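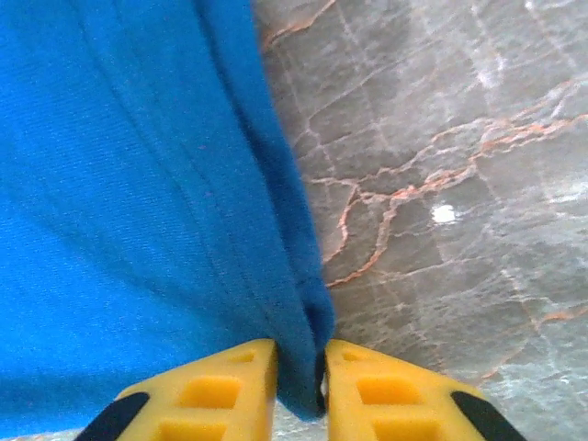
Why does the planner wait before it commits to a grasp point?
Because the edge score jumps around when the arm is still settling. Waiting 2 control ticks gave us steadier picks, and the cost in cycle time was small.

Project report, Irnura (cloth handling, software part)
Ifeanyi Obi
19/04/2026

What I did
Rewrote the perception node and most of the planner. Old version from August treated cloth as one blob and grabbed the middle. New one looks for folds and free edges, ranks them, hands the best one to the planner with an approach angle. Control loop mostly left alone, only the close command changed.

Data
3460 wrist camera frames, 606 held back for testing. Labeled by me so the labels are probly not perfect, esp. where a fold runs close to an edge.

Edge detection
First try was plain color thresholding. Fine on matte tables. On polished marble it fell over: glare spots, and the orange veins in the stone kept getting picked up as cloth borders. Blue cloth on gray stone should be the easy case and it wasnt. Fix was adding a texture channel, weave vs. stone, then dropping any line that doesn't have a cast shadow next to it. Glare gets masked before all of that.

Grasp check
After closing, the node compares the patch between the fingertips with the cloth model. Match = held, go on to lift. No match = open, back off, re-plan. Capped at 1000 ms, then it logs a fail. Dark bunched fabric still scores too low because deep shadow looks like background. Lowering the threshold helped there and hurt elsewhere, so it's back where it was.

Still open
- frayed edges, the fitted line wobbles
- logger drops messages when the replay tool is running
- angle estimate bad when two folds cross
- merge Keltitz branch, conflicts in the config files

Code is in the team repo, run the replay script before touching the weights.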